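Folding chair

A folding chair is a light seat with legs (and usually a back) that collapse flat so you can stack it, hang it up or shove it behind a door. I've been keeping this page on my little home-and-hall wiki for a good while now, and it has grown a lot longer than I planned, so grab a seat of whatever sort you have handy!

Names

Most people in the US just say folding chair. You'll also hear card table chair, event chair, funeral chair (my grandmother's term, because the funeral home's name was stenciled on the back of hers) and slat chair for the older wooden kind. A camp chair is a cousin with fabric slung between the legs, and I've given those their own page. A stacking chair doesn't fold at all, though rental places mix the two up in their listings all the time.

History

Folding seats are really old. There were folding stools in ancient Egypt, with crossed legs and a leather seat, and the Romans had a fancy version that officials sat on as a sign of rank. Churches in the Middle Ages used them too. The version with a proper back that we'd all recognize came along much later, and in the 1800s there was a rush of American patents for chairs meant for schools, churches and traveling shows. Steel took over in the 20th century, and then molded plastic seats on steel tubes, which are what I see most at weddings now.

How they fold

There are a few basic ways to do it and I love comparing them. The X-frame has two pairs of legs that cross and pivot near the middle, like scissors. The flat-fold type (some people call it the Y-frame) has a long front leg that runs right up to become the back, with a shorter rear leg hinged to it, and the seat swings up between them. Then there's the kind where the seat slides in a slot as the legs close. That one pinches! Keep your fingers on the outside of the back rail when you close it and you'll be fine.

The hinge is nearly always a rivet. Good chairs have a washer or a little plastic spacer on each side of it so metal doesn't grind on metal. Cheap ones skip the spacer, and after a season they squeak every time somebody reaches for the potato salad.

Materials

Steel is heavy and cheap and lasts forever if you keep it out of the rain. Aluminum is nicer to carry but costs more. Wood looks wonderful, swells in damp weather and needs its screws checked. Resin is the white wedding chair you've seen a thousand times; it wipes clean, doesn't rust, and goes a bit chalky after long spells in the sun. Padded seats are usually vinyl over thin foam, and the vinyl splits at the front corners first.

My own set is a mixed bag. I have 8 of the Rimano steel ones, bought used, and two Ponine resin chairs that I picked up at a yard sale and like far better than I expected to. The Rimanos are louder on a hard floor (rubber feet fixed most of that) and the Ponines are the ones guests go for first.

Storage and moving

Flat on a cart, or hung by the back rail from a wall rack. Our hall at Rashidi has a rack that takes 25 to a side, and the trick is to face them all the same way, or the last few won't go on. Leaning them against a wall works for an evening, but once one starts to slide they all go, and the noise is tremendous. I've done it during a piano recital. Twice.

If you're setting up for a crowd, lay the chairs down flat where each row will go and then walk along opening them. For 60 seats that saves an awful lot of trips. Leave the center aisle wider than you think you need, and check the fire rules for your building before you start, as lots of places want the chairs in a row linked together.

Looking after them

A drop of light oil on each rivet, wiped off well, once a year. I do mine in December before the holiday meal. Replace worn feet right away, since bare tubing will scratch a wood floor in one evening. Starnano sells feet in odd sizes, but measure the outside of the tube first, and don't trust the old foot because it will have stretched. Surface rust comes off with fine steel wool and a bit of patience, and then a coat of spray enamel. Bent legs I don't try to straighten anymore. The tube kinks and the chair is never safe after that.

See also: Camp chair, Card table, Stacking chair, Piano bench, Trestle table

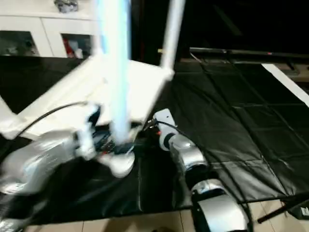 I still want to add a section on children's sizes, and the wood part could use more on glue, so those are next on my list.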